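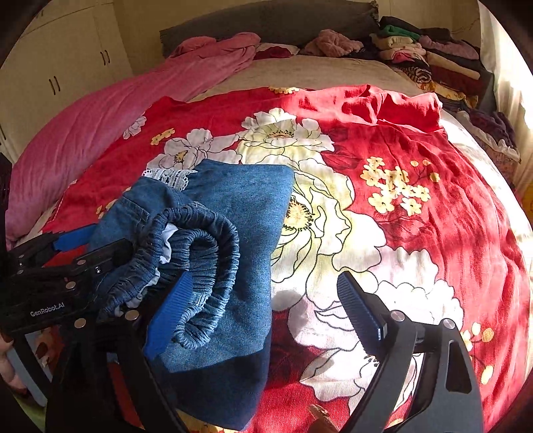 How do you fold a denim skirt or pair of pull-on jeans with an elastic waist so it stays flat in the drawer?
Pull the waistband straight, fold the garment in half lengthwise with the elastic edges lined up, then fold up from the hem in thirds so the bulky waist ends up on top.

I love elastic-waist denim (so comfortable!) but for years mine sat in the drawer like a row of little pillows. The gathers push everything up, and the fabric wants to spring open the second you let go. Once I got the order right, it took me less than a minute a piece, and I do it on the bed every laundry day.

What you need

A bed or a big table. I prefer the bed, with the cover pulled smooth first. Wrinkles underneath make it harder to feel the ones in the denim.

Step 1. Shake it out and lay it face down. Tug the side seams until they run straight.

Step 2. Take the waistband at both sides and stretch it gently, then let it relax. Do this two or three times. The gathers even out and the band stops curling over on itself.

Step 3. Reach inside and smooth any lining or pockets. Lace trim gets tucked in at this point too, flat against the denim, so it doesn't catch on the drawer.

Step 4. Fold in half lengthwise, side seam to side seam. Press down with your forearm from the waist to the hem. Really lean on it!

Step 5. Bring the hem up a third of the way, press, and fold once more toward the waist. Tuck the last bit under the elastic if it reaches.

If the bundle still pops open, the band is probably twisted. Open it up and go back to Step 2. My friend Ah-rin Yoo skips the thirds and rolls hers from the hem, which works beautifully in a suitcase but takes up more room in my shallow drawers.

Heavy winter denim does better folded in half twice and stacked on a shelf. I'll cover overalls in August, straps and all.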